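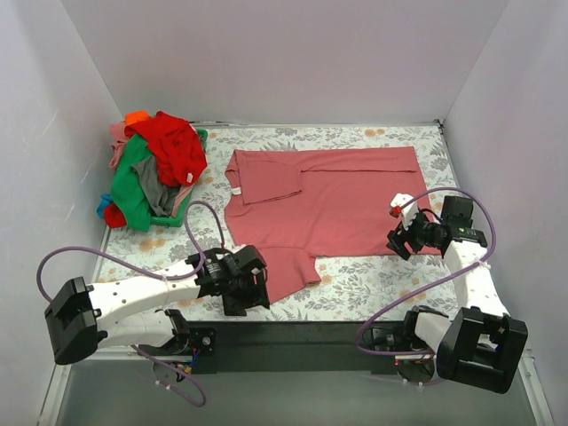 Tuesday, folding bench. Continued work on the short-sleeve template, target footprint 300 mm deep once folded, so that a stack sits inside the Civcombe drawer insert without touching the front lip. The template has to work on a cloth cover, because the bare top lets knit slide when the second sleeve comes over. The leaf-and-flower tablecloth is good for friction and poor for judging edges: the print is fine and busy, and a hem that runs slightly uneven, as on the pink shirt, has no straight line near it to be compared against. I have been checking edges against the black rail at the front. A plain cloth with a woven stripe would be better. Nnamdi Afolabi has one at home and may bring it in.

Garments come from the green basket at the back left, one at a time, no sorting beforehand. Order of work is whatever is on top. This was agreed in May and I am keeping to it, although it makes the stack heights hard to compare from one day to the next.

Short-sleeve shirt, sequence as used today:

Lay flat, front down, neck to the left. Smooth from the center outward with the palm flat. Do not pull at the hem. Pulling at the hem lengthens a knit by a visible amount and it creeps back after folding, which puts a wave in the finished edge.

Fold the far sleeve inward first. The crease should run straight from shoulder to hem, parallel to the back wall. If it angles toward the neck, open it and start again. Correcting at the next fold does not work, tried it on several shirts.

Square the hem end before touching the near sleeve. With the near side still loose there is enough slack to take out a skew. Once both sides are in, the skew is locked.

Fold the near sleeve and side inward to meet the first flap. Overlap of a finger's width is fine. More than that gives a ridge down the middle, and the ridge adds up in a stack.

Hem to neck in thirds. Halves are quicker but the result stands too tall for the drawer insert and falls over when its neighbor is taken out.

Measurements. Body width of the reference shirt (Onsri, size medium, gray) is 560 mm laid flat before folding. After both sides are in, 339 mm at the hem end and slightly less at the shoulder. The difference comes from the sleeve flap, which is short and does not fill out the corner. On a long-sleeve shirt the sleeve doubles back and the corner is full, so the long-sleeve template cannot be scaled down for this. Drawing a separate one.

Stack test. Folded shirts in a single pile, no board between them. Pile begins to lean when the collars all face the same way. Alternating the collars keeps it level, but then every second shirt is presented hem first and has to be turned around before it can be read for size. For the drawer this does not matter, they stand on edge. For the shelf it does. Left the shelf question open.

Creases. A shirt that has sat at the bottom of a full basket comes out with hard diagonal creases that a flat hand does not remove. Nnamdi suggests giving each one a single shake by the shoulders before laying down. Did this on half of them. It helps with loose knits and does nothing for the stiffer cotton. One pass with the Sternitz hand steamer took the creases out but left the cloth damp underneath, and the next garment picked up the damp. If steaming is used it needs its own surface away from the folding one.

Cloth. Washed since last entry and has shrunk a little in length. It now needs to be pulled snug at the back first and then at the front, otherwise a soft fold forms under the hem end of whatever is laid on it and gets mistaken for a fold in the garment. Have lost time to this twice. Clips along the back edge are on the list. The Gradis clips in the drawer open too wide and let go, so order the narrow type.

Small pieces. Anything too small to fold in thirds goes in a separate pile and is folded in half once, no more. Socks are out of scope. I know they keep turning up in the basket. Put them in the bag on the hook.

Times. Median for a short-sleeve shirt today 79 seconds from lift to stack, including smoothing. Almost half of that is smoothing. The folds themselves vary little between garments. Starting position varies a lot: a shirt that comes out of the basket bunched, with one sleeve inside out, costs more than all the folds together. Turning sleeves is now logged as its own step so that it stops hiding in the smoothing figure.

To do:
Cut the new template in thin card, round the corners so they do not catch in knits.
Try the striped cloth.
Repeat the width measurement on a large and a small, same make as the reference.
Decide collar direction for the shelf.
Order narrow clips.

Reference shirt is back on its hanger. Please do not fold it for practice, it has started to take a permanent line across the chest.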